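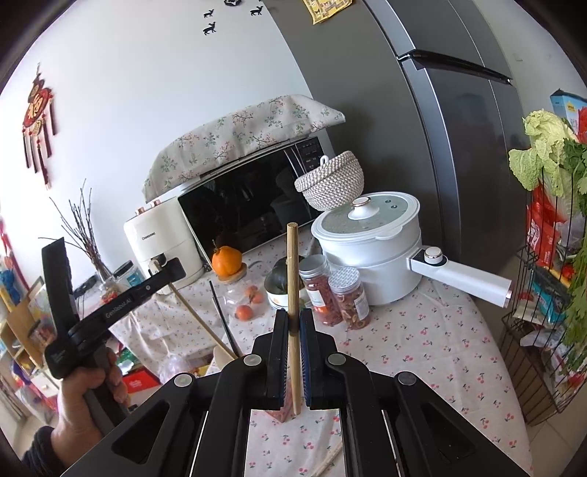

Vosel, janvier

Temps de lecture : 3 min
Rubrique : Arts de la table > Couverts et ustensiles

Les baguettes

Les baguettes sont une paire de tiges de même longueur, tenues d'une seule main, qui servent à saisir les aliments. Elles s'emploient surtout en Chine, au Japon, en Corée et au Viêt Nam, ainsi que dans les restaurants du monde entier où un convive finit par demander une fourchette à voix basse.

Origine

Les premières servaient sans doute à la cuisine, pour remuer ou repêcher ce qui cuisait dans l'eau bouillante. Leur passage à table s'est étalé sur des siècles. Le couteau, lui, est resté en cuisine, où l'on coupe tout d'avance.

Formes et matières

La baguette chinoise est plutôt longue, à bout émoussé. La japonaise, plus courte, s'affine vers la pointe et se prête bien au poisson à arêtes. La coréenne est souvent en métal, plate, et glisse avec une constance remarquable. Le bois et le bambou dominent ailleurs. Les modèles jetables se vendent en sachet de papier, parfois par lots de 200, dont il reste toujours un nombre impair au fond du tiroir. 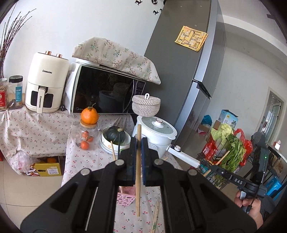 Tenue et usages

La baguette inférieure repose au creux du pouce et ne bouge pas ; la supérieure se manie comme un crayon. Dans son petit manuel paru chez Chidiac, Ho-yin Tsai recense jusqu'à 21 prises fautives, toutes pratiquées, précise-t-il, par des gens bien nourris.

Au Japon, planter ses baguettes debout dans le riz évoque une offrande funéraire. Se passer un morceau de baguettes à baguettes rappelle un autre rite du deuil. Piquer une boulette est seulement mal vu, et très répandu.

Voir aussi : repose-baguettes, cuillère à soupe chinoise, fourchette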